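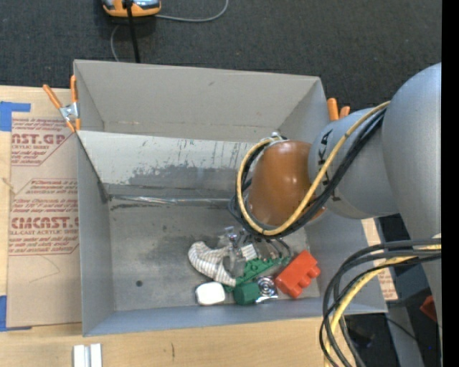
A gray bin on a work table at Tiltbridge, with acrylic sheet still in its protective paper beside it.

Tiltbridge opens its shared workshop to Girkholm residents

GIRKHOLM, January 24, 2019 -- Tiltbridge is opening its workshop to everyone in Girkholm, and we can't wait to see what people make! The room has seven wooden work tables, plus clamps, tape and sheet material for small building projects. Evening sessions run 90 minutes, and beginners are very welcome.

"I love seeing a table with a job half done on it -- a bin, a couple of clamps, a sheet waiting to be cut," said workshop lead Khadija Kamel. "You want to pick something up and start."

Members have put in 300 hours getting the place ready, and a second room will follow in August. Bring your own project or join one already going.

To book a table, contact Godfrey Masanja at the Tiltbridge front desk.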